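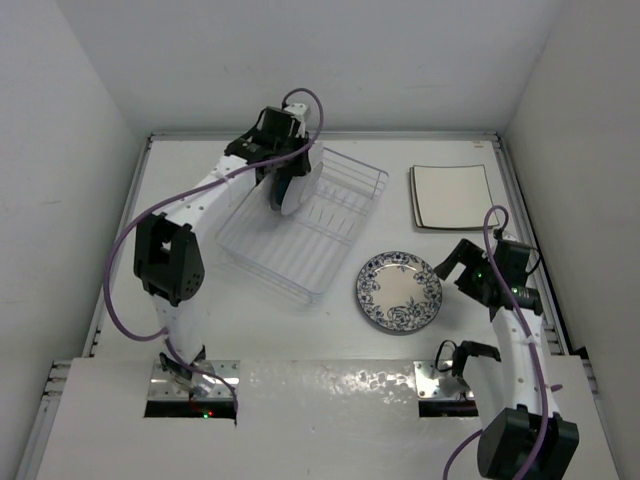

Plates keep leaning over in a see-through dish rack — what order do you load yours?

Posted by Zarmeena Farooqui, March 21, 2020

Hello all, I hope this isn't too silly for the kitchen section. We moved to Sendodcombe in February and the old draining board stayed behind, so I bought one of those pale see-through racks with thin bars along the floor and a row of short uprights. I do like it, it's light and it rinses clean in seconds, but I can't get on with loading it. My crockery is a proper family mixture: round white plates, a square white one, a dark teal bowl I'm very fond of and a plate with a red rim that was my aunt's. The round ones will stand on edge at one end quite nicely, and then the square one goes in and everything starts to lean. Should the bowl go in first or last? And do you put the rack straight against the wall or at an angle? Mine always ends up on the slant and I rather like it that way, but my sister says it wastes the worktop.

Volside

Welcome to Sendodcombe! I've had a rack like yours for years, and what settled it for me was sorting everything before a single thing goes in. I put the clean things down beside the rack first, with any bowl sitting on top of a flat plate so it takes up less room,

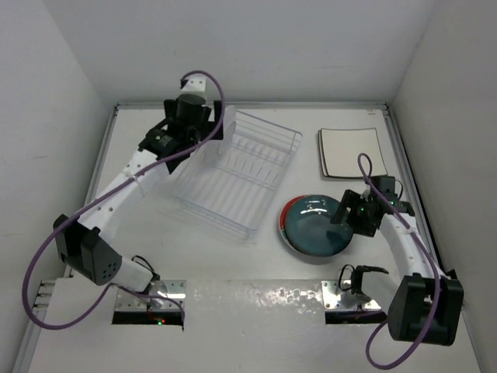
and then I load from one end only, flat plates first, all facing the same way. The short uprights only hold the bottom edge of a plate, so anything tall wants a neighbour to rest against. Square plates I put in last of the flat things, on a side and never on a corner. The bowl goes in the open part, upside down and tipped a little so the water can run off the foot. If yours has a deep ring underneath you'll find a little pool there whatever you do, and a corner of the tea towel sees to that. As for the slant, leave it how you like it! I have mine at an angle too, as it's easier to reach with my bad shoulder, and my worktop is hardly enormous.

Kustetti

Get a bigger rack. I had the same bother with square plates and gave up, I just dry them by hand now.

Ghauri

I agree with Volside about loading from one end, though I do it the other way about with bowls and put mine in before the plates, then fit the plates round them. It may depend on how heavy the bowl is — my big one tips the lot if it goes in late. Keep your aunt's plate away from the end nearest the tap, too. I chipped one of my mother's that way and I still think about it.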